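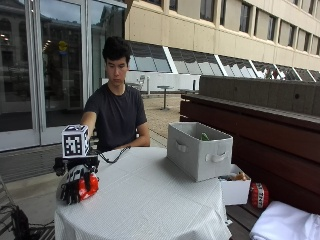 Tultau asks whether the marker check really has to be repeated after every break, or whether one check in the morning covers the whole day. Their log for this ticket shows 1,503 takes on the outdoor setup, 489 of them flagged for hand pose drift, and they would like to know which rule in the practice guide they missed.

Status: In progress
Component: Glove tracking / session rules
Reported by: Tultau site
Handled by: Fulden support desk
Opened: 2020-04-14

Reply from Fulden support

Great question, and thank you for sending the full log instead of only the bad takes! It made this one a pleasure to dig into.

Short answer: yes, repeat it after every break. Rule 4 in the guide says "at the start of a session," and we mean any time the glove has been off the hand. The wording is too loose and I've put in a change request for it.

I sorted the flagged takes by time. Nearly all of them sit in two blocks, and both blocks begin right after a pause entry. Inside each block the offset is steady, the same few degrees in the same direction. Drift from sunlight or glare usually jumps around from take to take. A steady offset points to the cube sitting at a slightly different angle on the hand than it did during the morning check.

Please try the following and post the results here:

1. Put the glove on, close the strap, then make a fist twice before you tighten it fully.
2. Press lightly on the cube bracket. If it rocks, stop and reseat it.
3. Lay the cable in a loose curve with enough slack to reach every corner of the table. A tight cable can pull on the bracket at full reach.
4. Run the marker check with the hand flat, then again while holding one of the task objects.
5. Write the check result in the log before the first take, even if it passed.

Step 4 is my favorite part of the guide – a flat hand can pass with a loose bracket, and a closed hand will usually show it.

Update from Tultau

Did all five steps. The bracket rocked on the first try. We reseated it, and the next 500 takes came through with no steady offset. A few single takes were still flagged, spread across the afternoon.

We also have a question on object order. The guide says to put everything back in its start position between takes, but the Stistetti task sheet allows objects to stay where they were dropped. Which one wins?

Reply from Fulden support

That is a lovely result! The scattered flags look like ordinary glare to me. Mark them "light" and keep them in the set.

On the order of rules: the task sheet wins for object placement, the guide wins for anything touching the operator or the equipment. So leaving objects where they land is fine under Stistetti. Loose cables on the ground are still a guide matter, whatever the sheet says, and need to be kept clear of where people walk.

For the 489 flagged takes, please don't delete them. Tag the two blocks "mount offset" and leave the raw files alone. Lindemann has a correction script that handles a constant angle nicely, and I'd like to run it on a copy first.

Still open:
– Rule 4 wording, planned for the August revision
– Correction test on the two tagged blocks
– Tultau to add a "glove removed" line to the log sheet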